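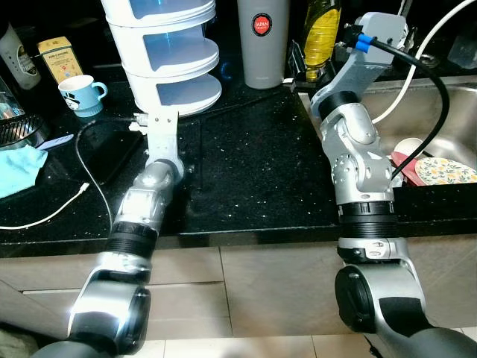

4.2 Clutter and the shared kitchen counter

Jul 16, 2020 – Working paper, Jarham Household Studies Group

Our survey went to 330 households in two districts, Fustska and Daza, and asked who puts the dishes away. In 80 of them, both adults claimed to do it every time. We kept these answers in, on the grounds that throwing them out would have left us with very little marriage to study.

Counter storage predicted arguments better than income did. Homes with a stacking rack beside the sink (Figure 3) reported fewer disputes over where things belong, though more over who had filled the bottom tier with lids.

Figure 3. Kitchen counter with a white three-tier rack and sink.

Respondents in Daza kept diaries through January, and the Drullon scale was used to score each entry for resentment.

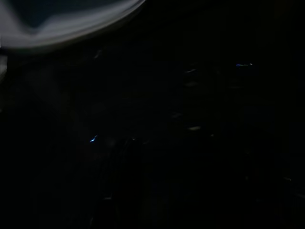 Scores rose after the holidays and stayed up – one diary runs to 600 words on a single colander. Fustska households scored lower, but they also returned fewer diaries, and we can't rule out that the angriest ones went in the trash. Section 4.3 takes up the refrigerator door.

Last updated: Jul 16

© Jarham Household Studies Group | Contact | Back to top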